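Search the notebook Search Clear

23rd January

Brine bath, week 2. Leopold has relabeled all the jars in the fridge, so yesterday's entry about "jar B" now refers to something else entirely. I have left it as written, for historians.
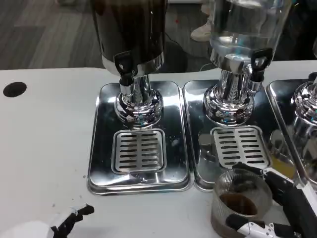
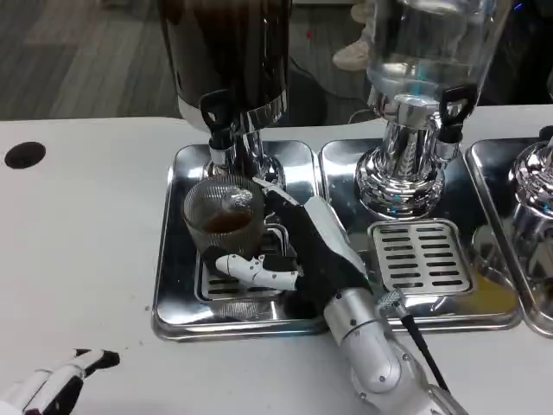 Dispensers on the white table, drip trays under each.

pH meter: still drifting. Calibrated twice against the Guvura buffer and got two opinions. Ayantu says the probe has been stored dry since August and that it's sulking. New probe on order from Flaveck – 9 working days, which in Flaveck terms means spring.

Cucumbers: batch at 15 °C is cloudy and smells right. The warm batch is cloudy and smells like a gym bag. Pulled 177 g from each for the crunch test. Vilho did the biting, blind, and scored the gym bag higher. Repeating tomorrow with somebody who likes pickles.

Salt: the Tirkus scale reads nearly a gram heavy if you lean on the bench. Please don't lean on the bench. I leaned on the bench for all of the first series, so those numbers are now decorative.

To do:
– ask Dorottya for the old brine recipe, the one before she "improved" it
– redo first series, standing upright
– find out who ate the control

Filed under: Fermentation, Bench notes, Things to redo

This site uses cookies to remember your preferences. Accept Manage settings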